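Osidlow Countertop Arm Kit, Set-Up Guide
Section 6: First Run on a Kitchen Counter

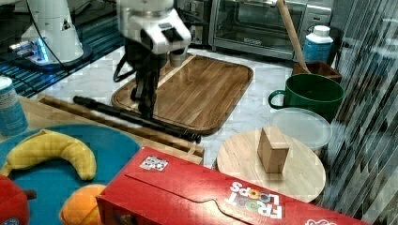

Work through this section after both arms have been fastened down and powered up as described in Section 5. It covers clearing the work area, setting the surface height, teaching the first pick, and running the Trindham practice routine. If you bought the single-arm kit, skip any step marked (two arms).

Before you start

You will need:
- The kit with both power supplies connected
- The Dekico control box, firmware 514 or later
- A laptop or tablet on the same network as the control box
- A flat cutting board to use as the work surface
- The practice set (toy fruit and plate) or similar light items of your own
- One sheet of marker stickers from the accessory bag

CAUTION: Keep hands, hair and loose sleeves away from the arms whenever the drive power is on. An arm that is holding still may start to move without warning when a routine is loaded.

CAUTION: Do not run the arms over a hot stove, an open flame or a sink with water in it. If there is an oven or toaster oven in reach, switch it off and let it cool before you begin.

6.1 Prepare the counter

1. Lower both arms to the rest position by choosing Park on the control screen. Wait for the message "Parked" before you reach into the work area.
2. Put the cutting board where the gripper can reach all four corners. A board with a juice groove can be used, but do not place small parts in the groove. The fingers cannot get under them.
3. Check that the board does not rock. If it does, put a thin damp cloth under it.
4. Move glass, knives and anything with liquid in it out of reach of both arms. Other household items can stay on the counter, and the kit is meant to work around them. Keep tall items at least 6 inches from the board for the first run.
5. Run the arm cables behind the bases where you can. Leave enough slack at the wrist for a full turn. A cable that is pulled tight will stop the arm with fault code 17.
6. (two arms) Make sure that the cable of one arm does not cross the path of the other.

NOTE: Shiny counters and clear plastic panels can cause reflections that confuse the depth reading. If the surface check in 6.2 fails more than once, turn off any lamp directly overhead or cover the shiny area with a dull cloth.

6.2 Set the surface height

The arm has to know where the board is before it can pick anything up from it. Repeat these steps each time you change boards.

1. Choose Set-up, then Surface.
2. Clear the top of the board.
3. Press Start. The gripper moves over the board and comes down slowly until the fingers touch the wood.
4. When the screen asks for a second point, use the arrow keys to move the gripper to the opposite corner and press Start again.
5. Read the result. A difference of up to 6 mm between the two points is accepted. If the difference is larger, level the board and repeat from step 2.
6. Press Save.

CAUTION: Do not push down on the wrist housing during the surface check. This gives a false reading and can bend the fingers.

6.3 Add markers to boxes

Large boxes, such as cereal boxes, are easier for the system to find if they carry a marker sticker.

1. Wipe the box with a dry cloth.
2. Put one sticker on the widest face, close to a corner and clear of any fold. The box may stand up or lie on its side, as long as the sticker faces up or toward the camera.
3. Choose Objects, then Add, and follow the prompts.
4. Type a name for the box. Names may have up to 17 letters.

The printing on the box does not matter. It may be upside down or partly covered. Small plain boxes can be taught without a sticker, but expect a few more missed picks.

6.4 Teach the first pick

1. Set the plate beside the board and put one piece of toy fruit on it. Start with the banana. Its shape gives the fingers a good grip across the middle.
2. Choose Teach, then Pick.
3. Set the speed to 50 percent or lower.
4. Guide the gripper over the fruit with the arrow keys and press Mark.
5. Lower the gripper until the fingers are on either side of the fruit, then press Close.
6. Raise the gripper. If the fruit slips, open the fingers, lower them a little more and try again.
7. Move to the middle of the board, lower the fruit and press Open.
8. Press Save.

NOTE: Round items roll. When you move on to the other fruit, place each piece against the rim of the plate before teaching the pick.

6.5 Run the practice routine

1. Put the fruit back on the plate.
2. Choose Routines, then Trindham Practice.
3. Stand where you can reach the stop button -- not between the arms -- and press Run.
4. Let the routine finish. The arm parks itself at the end.
5. Check the log screen. Each pick is listed as Done, Missed or Stopped.

If most picks are listed as Missed, go back to 6.2 and set the surface height again. If one item is missed every time, teach that item again as in 6.4. If the log shows Stopped, look up the fault code in Section 9 before you restart.

6.6 After use

1. Choose Park and wait for the message.
2. Turn off drive power at the control box.
3. Wipe the fingers with a dry cloth. Do not use spray cleaner on the wrist.
4. Wash any board that will be used for food. The gripper fingers supplied with this kit are not food safe. Food-safe fingers are sold separately by Batista under the same part number as the kit, with the letter F added.

Guide revised November 20, 2019. Continue with Section 7, Working with Two Arms.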